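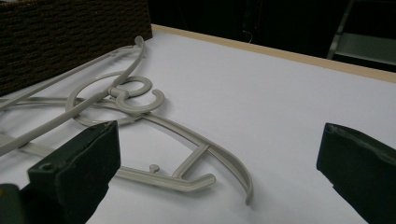 Gray plastic hanger between the gripper fingers, basket in the corner. Table work at Mallilow.

Quick notes from the February visit to the Mallilow garment returns building, typed up on the train so excuse the state of them. Went in at 8:30, out by lunch. Stavros Kourkoulas met us at the side door (front door is for trucks, go around if you're driving).

What they do: clothes come back from stores and from online orders, get checked, folded or hung, sent out again. Tsolakis owns the building and runs the trucks. Mallilow runs everything inside. 239 people on the payroll over two shifts, and more than 200 of them used to do some hanging and folding every day. Now it's fewer, and that was mostly what I wanted to ask about.

Started on the receiving floor. Loud. Bags come down a belt, a Dekix sorter reads the tag and tips each one into a lane. That went in two years ago and people seem to have stopped noticing it. The lane crew used to lift every bag off a cart by hand. Paraskevi Theodorakopoulos did that job for nine years and now she watches the screens for four lanes. Asked if she liked it better. "My back does." Then she said the day is longer when you're standing still, and that she misses having a partner across the cart. She has headphones now. Still asks for a cart shift when one comes up.

The morning's count on the board by the stairs was 1,123 bags, and it wasn't ten yet.

Upstairs is the part I came for. Hangers are the problem. Shirts fold more or less the same way every time, but hangers tangle, they have clips and hooks and little knobs, and every store sends a different kind. The sorter can't touch them. So they are teaching a machine, and the teaching is done by people from the floor with a hand-held gripper. You hold the tool, do the job with it, the camera on it records, do it again. White table, one hanger at a time when I was watching. Slow. Much slower than fingers, the woman at the first table told me, and she'd know, she did rail work downstairs before this.

The squeeze takes some getting used to. I had a go and chased a hanger most of the way across the table before I got hold of it. Stavros was polite about it.

Pay for the upstairs work is the floor rate plus a bit, he wouldn't say how much. It's by rotation, half a shift at most, becuase the wrist gets sore. People sign up on a paper sheet and the sheet was full. Reasons I heard: quiet, you can sit, no truck noise. One man said he'd tried it twice and gone back down, too fiddly and he didn't like being recorded even if it's only the table and his tool.

Asked the obvious question -- what happens to the rail crew when the machine can do hangers. Stavros says no layoffs planned, the second shift is short anyway, and the Hasard contract brings in shoes next season which all need hands. Paraskevi was standing right there and said "planned" back to him, and he laughed, but not much. There's a meeting on it later in the spring. The rail crew want the retraining hours put in writing first. Seemed fair to me.

Other bits. Canteen is good, get the bean soup. Earplugs are in the box by the stairs, take two pairs, the first ones I had fell apart. No elevator for visitors. They do tours for groups of six or less, ask for Stavros at the desk and give him a coupel of weeks. We ran out of time for the packing end so I can't tell you anything about that -- going back for it if they'll have me.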